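Ratamis
@ratamis

Right, a thread about second-hand computers, why I love them so much, and how I ended up with far too many of them. Get a cup of tea.

1/

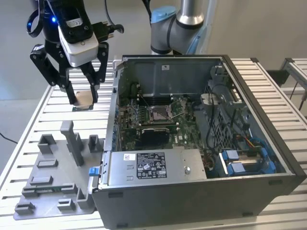
My first proper computer came out of a skip behind the Ostrowski print shop. I was 14, it weighed as much as a small pony and I pushed it home in a wheelbarrow with a coat over it in case it rained. Beige, enormous, and so loud you could hear it from the garden! I had no idea what any of it did, so I laid the case on its side with the panel off and stared at the insides until tea. I still think that's the best way to start. And the processor is still my favourite bit to look at, that neat square with its silver metal lid and a thin line of green along the edge.

2/

Things were different in 2000. You got your parts from computer fairs, which meant a leisure centre full of trestle tables and men eating sandwiches out of foil. I adored it. You'd queue for an hour, spend your birthday money on a sound card and then find there was no driver disk in the bag.

3/

The sound card did work in the end, by the way. A lad on the next stall copied the disk for me and wouldn't take a penny for it. I played the same racing game for 6 weeks solid and my sister has never forgiven me for the music.

4/

People ask where I get machines now. Offices, mostly! They clear them out when the lease is up and half of them have barely been touched. Charity shops that take electricals are good too. Ask nicely at the till, because the computers often stay out the back.

5/

Favourite find ever: a little Lakico desktop for £4 at a church sale in May. No lead, no drive, somebody's shopping list taped inside the lid (leeks, matches, cat food). I put in a drive I had spare and it's been my kitchen radio ever since. The shopping list is still in there.

6/

If you buy one, please wipe the drive before you do anything else. I don't want to see a stranger's holiday photos and neither do you. And do look for the little battery on the main board. If the clock keeps going back to some year long past, change that first, they cost next to nothing.

7/

Things I'd walk past: anything that smells burnt, anything with a swollen battery, and anything described as "was working when I put it in the loft". I have bought all three. The loft one had a wasps' nest in it, a really beautiful one.

8/

Current project is a Cladix tower from a school clear-out, going to my neighbour so she can do her family tree. She has 54 cousins and wants them all on one page. I've told her we're going to need a bigger screen.

9/

Tell me what your first one was! Bonus points if you still have it, double if it still starts.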